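Progress report to the Grincombe fund, second period
Prallthorpe workshop, May

Since the last report we have recorded 300 remote-control demonstrations on the two-arm cell. The plan called for 300, so on paper we are on schedule. I would ask the fund not to read much into that. The plan counted recordings and said nothing about whether they were any good, and I argued against that measure at the start.

The tasks this period were key handling and hanging clothes on the rack. Keys have taken most of the operators' time. The fingers are wide for small metal parts, and the operator has to judge depth from camera views.
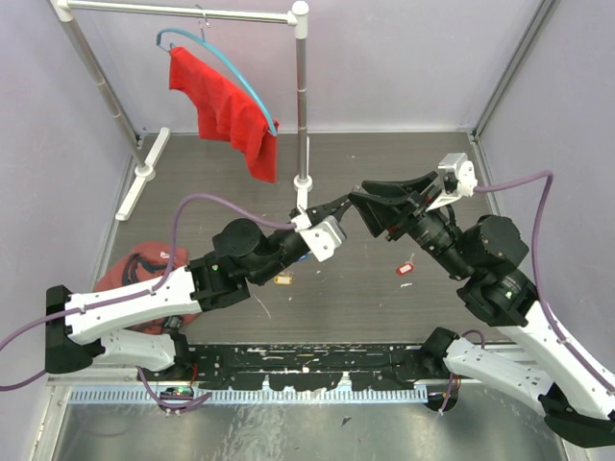
We reviewed every recording by eye and marked 44 as unusable, mostly for long pauses or repeated attempts at the same grasp. The Vusotthorpe team would keep those, on the theory that a policy learns from recovery. Maybe. I have not seen a comparison that convinces me, so they are stored separately and left out of training for now.

Passing an item from one arm to the other is the weak point. Operators slow down a lot when the grippers get close, and each has a different habit about which arm waits. Ó Dubhghaill, our software supplier, says the new control settings will even this out. They said so about the previous settings too.
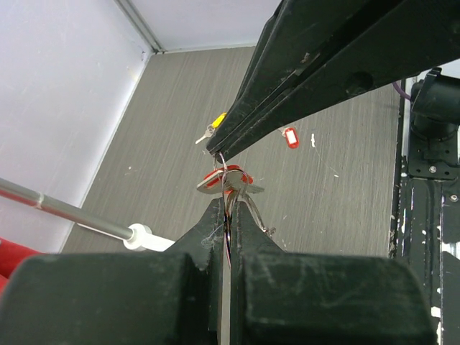
A first policy trained on the key recordings got 12 clean runs before we stopped the trial to fix a logging fault. I would not quote that number to anyone — the start positions hardly varied, and that flatters the result.

Next period we want to vary the starting layout, write down one handover rule for all operators, and repeat the trial with the 44 rejected recordings added back in. We request no change to the budget. The clothes task should stay at its present size until the key results can be repeated.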